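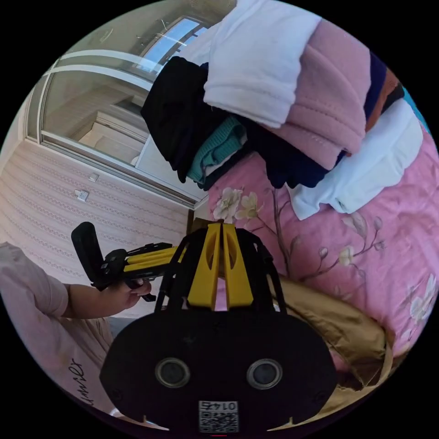
The pile on the pink quilt, April

I've been putting off the winter clothes for weeks. The bed in the back room is the only flat surface big enough for the job, so everything came out of the closet and off the hooks and went on there, and I told myself I wasn't allowed to eat lunch until it had been dealt with.

Some background for anyone new. We moved from Hillton to Jororbridge last year, into a place with about half the closet space. The movers charged by weight and I paid to bring 240 pounds of clothes and bedding with me, a lot of which I hadn't worn since before the move and haven't worn after it either. Shona Donnelly, who lived across the hall from us in Hillton, moved out the same month with four bags in total. I still think about that.

My system is simple. Fleece and heavy knits get washed and go in the bin under the bed until fall. Anything I wore this month stays out. Everything else goes in a bag for the thrift store on Gilchrist, which takes drop-offs until 4 in the afternoon.

Fleece is the worst part. It doesn't fold flat no matter what you do, and two fleece tops take up the room of six T-shirts. I used to roll them. Now I fold the arms in, fold once across the middle and put them at the bottom of the bin where the weight on top does the work. White fleece I wash by itself after an accident with a navy sock.
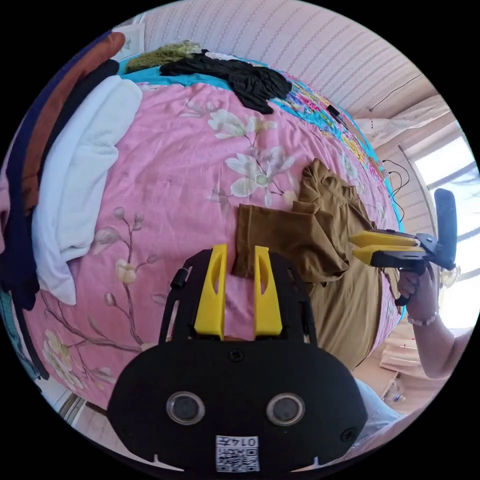
Brown is a color I keep buying and then not wearing. I think it goes back to a coat I had in college that everyone liked. It means that every time I sort, there is one brown thing I have to make a decision about, and it's always the thing I leave until the stack at the side is done. The mustard one lying crumpled on the flowers was this year's. I tried it on twice. It's going back in the closet for one more spring – if I haven't worn it by the time the heavy stuff comes out again, it goes to Gilchrist.

Black clothes are a different problem. I own too many and they all look the same folded, so I end up unfolding them to find the one I want. Brodie Kingi left a comment on my last closet post saying to fold them with the neck label facing up. I've started doing that and it does help.

The storage bin is a Plamora, the long low kind with wheels on one end. I've had it some years and the lid has a crack in the corner, but it still shuts. Next job is the sheets. We have more pillowcases than pillows and I'd like to know how that happened.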